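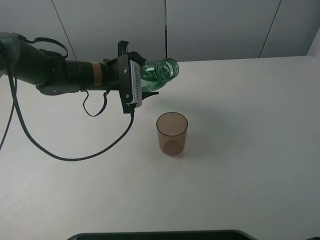 Fledska introduces refillable bottle and cup line for shared kitchens

STUKLOW — Tableware maker Fledska will begin selling a new line of tinted plastic bottles and cups in October. The line, named Dasska, is meant for break rooms, school dining halls, community centers and other places where many people use the same dishes every day.

Dasska starts with two pieces, a bottle with a threaded neck and a straight-sided cup. Both are see-through, so staff can check how much is left in a bottle before sending it back out to a table. Colors at launch include green for the bottle and a brownish tan for the cup. Caps are sold separately and come in packs of 20.

"Most of our customers leave the caps off during meals and put them on again when the bottle goes back in the refrigerator," said Sabina Wijesinghe, head of product at Fledska. "They lose a lot of caps that way. They told us they wanted to order caps without having to buy new bottles, and that was an easy thing to agree to."

The bottle neck was changed twice during development. On the first version, water ran back down the outside of the threads when the bottle was tipped slowly. The final version has a slightly thicker rim, and the company says it pours in a narrower stream into a cup on the table. The shoulder of the bottle was also made shorter so that it fits on a standard refrigerator shelf.

The cup tapers very slightly toward the base. Fledska had planned a wider taper for tighter stacking, but kitchen staff who used early samples said those cups tipped over too easily on trays. The cups in the line now stack 4 high without sticking.

Before launch, the pieces were used for one school term in kitchens run by Amarasinghe, a catering company that serves lunch at schools and offices in the Stuklow area. Amarasinghe put 400 cups into daily service and washed them in its regular dish machines.

"We had cloudy cups with our last supplier after a couple of months," said Mattes Petersen, kitchen operations manager at Amarasinghe. "These still look fine to us. The green bottles were popular with the lunch crew — they can tell them apart from the juice bottles from across the room."

Amarasinghe has since placed an order for more than 1,156 pieces and will move its remaining kitchens to the new line over the winter.

Bottles and cups can be ordered by the case or in mixed starter sets. Replacement pieces will be available one at a time through the Fledska parts counter in Stuklow, which opens at 8 a.m. Existing Fledska trays and drying racks fit the new cups. Older caps do not fit the new bottle neck, and customers with mixed stock are asked to keep the two kinds apart.

Sample sets for schools and caterers can be requested from the Fledska sales office.

Media contact: Sabina Wijesinghe, Fledska, Stuklow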